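About the Drutley-Stellitz Friendship Association

Twin towns, exchange visits and civic ties
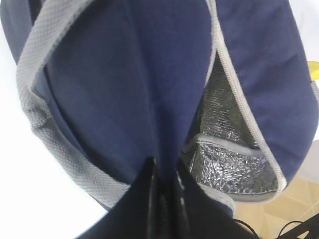 The Drutley-Stellitz Friendship Association looks after the twinning link between the town of Drutley and the town of Stellitz. We arrange official visits in both directions, support the two town councils in their dealings with each other, and run a program of public events for residents. A good share of the work is ordinary hospitality. When a delegation comes to Drutley we meet the coach, hand out the program folders and pack lunch for the drive in cooler bags like the navy blue one with the light gray trim, then take everyone on to the town hall for the reception. The talks between the councils are the formal part of a visit, but they fill only some of the hours, and the rest has to be planned as well.

We are an independent membership association. We are not a department of either council and we don't speak for them. Drutley Town Council has a seat on our board, and so does the council's parks and culture office. The remaining seats are filled by members at the annual meeting in March.

How the link began

The first contact between the two towns was a letter about water. Stellitz was replacing its river weir and had read that Drutley had done the same kind of job a few years before. Engineers from Stellitz asked if they could come and look. They came, stayed four nights with local families, and invited their hosts back the following summer. The return visit included two council members, and a letter of intent was signed before they left.

A full twinning agreement followed. It is a short document, two pages in each language, and it commits both towns to regular contact in local government, education, sport and culture. The agreement has been renewed twice since. At the second renewal a section was added on emergency planning, at the request of Stellitz, which had been through a bad flood that spring.

The association was set up when it became clear that the exchange was taking up more time than the town clerk's office could give it. We took over the visits first, then the school program, and later the translation of routine letters.

What we do

Official delegations. A delegation from Stellitz comes to Drutley every other year, and a delegation from Drutley goes to Stellitz in the years between. The standard size is 14 people. That number fits the guest seating in both council chambers and one minibus, and we have kept to it. Each delegation includes elected members, council staff and residents. The agenda is agreed between the two clerks at least two months ahead, and we circulate it to members once it is final.

Recent delegations have discussed school bus contracts, the upkeep of historic bridges, library opening hours, small business rents in the town center, and how each town handles public comment on planning applications. Notes from each meeting are published in both languages. Where the councils agree on a joint statement, that is published too.

Staff placements. Council employees from one town can spend up to two weeks working alongside their counterparts in the other. Placements so far have been in parks, road maintenance, public records and elections. The host council provides a desk and a supervisor. We find lodging, pay for travel and arrange an interpreter where one is needed.

Youth council exchange. Both towns have a youth council for residents between the ages of 14 and 18. Members meet by video during the school year and in person once each summer. They set their own agenda and report to both councils in the fall. Two of their proposals have been taken up by Drutley so far: the late bus on the east side and the change to the skate park lighting.

Public events. We hold an open evening twice a year at the Zotwood Hall, with a speaker and time for questions. We also organize a film night, a language table that meets at lunchtime in the library, and a stall at the summer fair.

Small grants. Clubs and groups in Drutley can apply for help with the cost of an activity involving Stellitz. Choirs, a chess club, a beekeeping group and the volunteer fire company have all had grants. The application form is one page. Decisions are made at the next board meeting after the form arrives, and applicants are told the result in writing.

The Sasaki Room

Our office and archive are in the Sasaki Room, on the upper floor of the Zotwood Hall. It is reached by the side stairs or by the elevator from the parking lot. The archive holds the original correspondence between the towns, delegation programs, photographs, newspaper cuttings, and the gifts that have been presented over the years, apart from the larger ones, which are on display at the town hall. The Stellitz clock is in the lobby there and still keeps time, although it needs winding by hand.

Researchers and school classes are welcome to use the archive. Please write in advance so that we can bring out the boxes you need. Most of the early letters have been translated. The engineering reports have not, and some are in poor condition, so we may ask you to work from copies.

Membership

The association has 273 members. Most live in Drutley or the villages nearby, and some are former residents who have moved away and want to stay in touch. Individual membership costs $29 a year. Households pay the same rate for everyone at one address. Members receive the newsletter, can vote at the annual meeting, and are invited to receptions held during a delegation visit.

You don't need to speak a second language to join. You don't need to host visitors either, although we are always short of host families in delegation years and are pleased to hear from anyone with a spare room. Hosts provide a bed, breakfast, and a ride to the town hall in the morning. We match hosts and guests by household, diet and pets.

How we are run

The board has seven seats. It meets monthly except in August, and members may sit in on any meeting. Agendas are posted on the notice board at the hall and on this site. Minutes are posted after they have been approved, so there is normally a delay of one month.

Income comes from membership dues, ticket sales, and a yearly grant from Drutley Town Council. The council grant may be spent only on official delegations and staff placements. The accounts are checked by an outside bookkeeper and presented at the annual meeting. Board members are unpaid. They pay for their own meals during visits, and any gift worth more than a token amount goes into the archive or to the town hall.

The association takes no position on national politics in either country and does not endorse candidates in local elections. Board members who stand for office step down from the board for the length of the campaign.

Our partner in Stellitz

There is a sister association in Stellitz, which organizes the visits at that end and has its own members and accounts. The two boards hold a joint meeting during each delegation. Questions about lodging, schools or events in Stellitz are best sent to us first, and we will pass them on.

Contact

The office in the Sasaki Room is staffed on weekday mornings from 9:30 until noon. Letters can be left in the association's mailbox inside the main entrance of the Zotwood Hall at any time the building is open. For requests to address the board, please write at least a week before the meeting and say what you would like to discuss.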